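Notthorpe Residents' Forum
Board: Shared Facilities
Topic: Cloth napkins and the common dining room

Viola_Guerra
Dining Room Secretary
Members are advised that the supply of paper napkins in the common dining room will end in January. Cloth napkins will be issued in their place, one to each registered diner, with a reserve held in the sideboard. Last year the association purchased paper napkins at a cost of $743, exclusive of the two holiday suppers. The cloth set was quoted at $1,856 by Maeng Linens and is expected to remain in use for several years. Comments are invited on this thread before the order is confirmed.

gonau_court_12
I wish to record my objection. The comparison omits laundering. Each napkin will require washing, drying and folding, and the notice does not state who will carry out this work or at whose expense. The machines in Gonau Court are already fully booked on Saturday.

Viola_Guerra
Dining Room Secretary
The member is correct that laundering was not itemized. Including detergent and the Elell service contract on the second machine, the first-year figure is $2,388. Napkins will be washed with the kitchen towels, which are already done on site.

T. Ó Riain
With respect to the previous post, a first-year figure of $2,388 against $743 deserves more discussion than it has received. I am in favor of cloth, and have used it at home for 20 years, but the saving depends entirely on how long the set lasts. Dark colors conceal stains and should be preferred to white. I would also ask that the fabric be prewashed before hemming, as shrinkage otherwise pulls the corners out of square.

On the matter of color, a dark green cloth is the sort I would support.

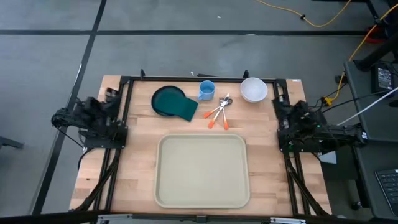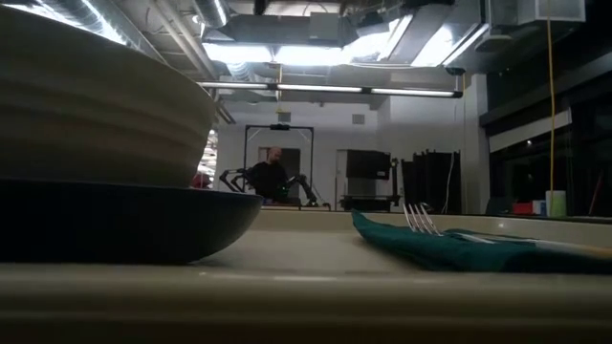 My second point concerns size. A napkin intended for the lap should be generous, and many inexpensive sets are cut too small in order to save material. I would request that the secretary obtain the finished measurements in writing, and that one sample be washed several times before the full order is placed.

gonau_court_12
Mr. Ó Riain's request for a sample is reasonable and I support it. I do not support the color. Dark dyes run in the first washes, and the kitchen towels are white.

pantry_rota
May I ask whether diners will be permitted to bring their own? My household has a sufficient number and would prefer not to be issued more.

Viola_Guerra
Dining Room Secretary
Personal napkins are permitted – they should be marked with the apartment number and taken home after the meal. They will not be accepted in the common wash.

T. Ó Riain
The concern about dye is fair. The first three washes should be done separately in cold water. After that I have had no difficulty, although I would still keep them apart from anything white.

gonau_court_12
That is an additional load each week, which returns us to my original question.

Viola_Guerra
Dining Room Secretary
The order has been placed on hold. A sample will be requested from Maeng in dark green and in undyed cotton, and both will be washed under the conditions described by Mr. Ó Riain. Results will be posted here, together with a revised laundry schedule for Gonau Court.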